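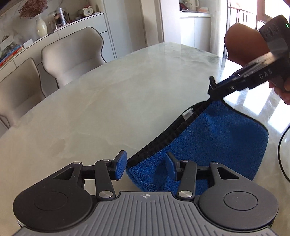

Blue cloth on the big stone-look table, right-hand side.

Notebook, Liltham workroom – February, morning, second pot of coffee

Back to the dining table today, after putting it off all last week in favor of easier things. I do like this table. It has that soft cloudy tan veining over cream and greenish gray, and the far edge goes round in such a generous curve that you want to sit people all the way along it and feed them soup. What I don't like is how hard it is to get properly clean. Anything glossy and pale will hide a smear from you while you're standing over it, and then show it to you plainly the minute you walk off toward the door.

So, the morning's work was cloths and water, with no polish anywhere near the thing until I know what the top wants. I'm still writing "stone-look" in the book, by the way, and would ask everybody else to do the same until the Stetedia people answer my question about what it's made of. Until they do, no vinegar, no lemon, nothing gritty. Plain warm water and one small drop of dish soap, and go gently.

I began with the flat white cloth we've always used on the counters. It picks up crumbs nicely and it wrings out well, but on this surface it drags, and it left a faint trail at the end of every stroke where I lifted it. I tried lifting more slowly, then turning my wrist at the end, then going in circles (which only gave me round trails). After 10 minutes of this I decided the cloth and the table were simply not going to be friends and hung it up on the rail.

Next came the blue plush one. Lovely color, a real royal blue, and very fuzzy, with a thick black edging that I was a little suspicious of. My worry was that the hem would leave a line of its own, the way a stiff seam will on a car door. First pass damp, folded in half with the black edge tucked under: no good, a thin wet stripe all down the near side. Second pass damp, folded with the edging up on top and only pile against the table: much better. Third pass dry with the other side of the same cloth, big lazy strokes following the curve of the far edge, and that took off nearly everything. I went and stood by the door to check, then crouched down and looked along the top toward the window, and found one small patch I'd missed near the middle. I'm very happy with that!

A few things to remember for whoever does it next, including me:

The little white tag sits in between the hems. It's soft enough, but I'd still keep it on the upper side. I thought about snipping it off and decided against it until I've copied the washing instructions into the front of this book.

Don't overload the cloth. A plush pile holds far more water than you'd guess from the feel of it, and if you start too wet you spend the rest of the job chasing your own puddles. Wring it, shake it out, wring it again.

Start at the far edge and come toward yourself. I did it the other way round first and ended up leaning my sleeve across the clean part.

No fabric softener in the wash. We went through this with the Tijani towels and I don't want to go through it again. They came out smelling wonderful and pushed water around like a sheet of plastic.

Room was at 61 percent humidity by the dial on the shelf, a bit high for us, and I suspect that's why the last damp areas took their time. I left the top alone for seven minutes with the window open a hand's width before the dry pass. On a drier day you could probably go straight on, though I'd rather wait and do it once than hurry and do it twice.

After lunch I tried a fingertip of butter on a corner, just to be mean to it. The blue cloth with plain water moved it about without taking it away, as you'd expect. One drop of soap on the damp side and it was gone in three strokes, followed by a rinse wipe and a dry wipe. Soap has to be rinsed off properly, though. I got lazy on one bit and it dried with a bloom on it, a sort of dull thumbprint, and I had to go back.

Still to do: the same thing again under the evening lamps, which are far less forgiving than daylight. I'd like to borrow one of the thinner cloths from the Nondberg box as well – the pile on the blue one is grand for drying, but something flatter might be better for the first wet pass. And I need to look at the underside of the table rim, where I felt something sticky this morning and chose to leave it for another day.

Blue cloth is washed and hanging on the left hook. Please don't use it on the stove.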